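My last afternoon at Pluveck, and I'd told everybody I could pack up in 18 minutes. I had a box, I had a big white table, how hard could it be? Then Selim Altıntaş wandered over and asked if the wipes were mine or the company's.

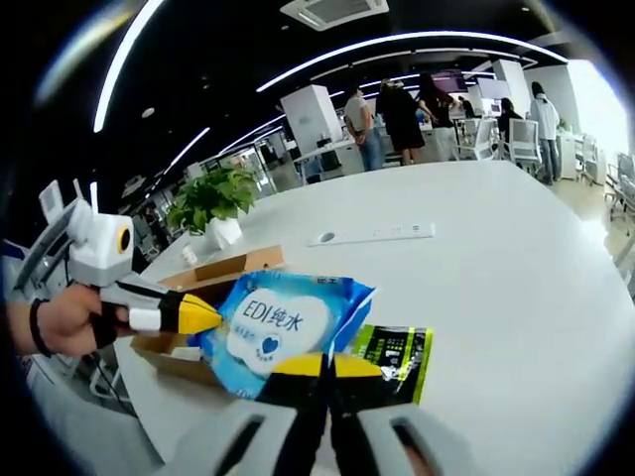 The wipes in question.

I said mine. He said he remembered signing for them in July – a whole order, 112 packs, because Demchenko gave a discount. So now we were having a talk about wipes, with me holding my coat, and all I could think was that I'd cried into one of those the day the Huvero account fell through and he'd never noticed.
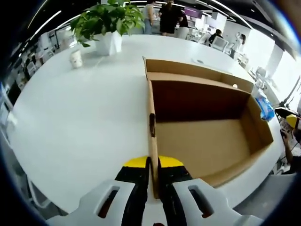 Anyway, he let me have them. He even offered me the plant, and I said no, it liked him better, and then I had to look at the ceiling for a bit. Six years is a long time to sit across from someone and only ever talk about invoices!

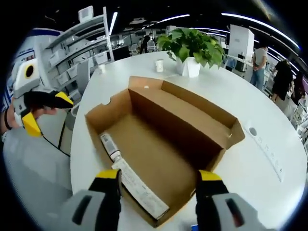

"Are you going to Gulik right away?" he asked.

"Not till the end of the month," I said. "I'm going to sleep first."

He nodded like I'd given him a number to check. Then he went looking for the tape, and I let him, though I had 2 rolls in my bag.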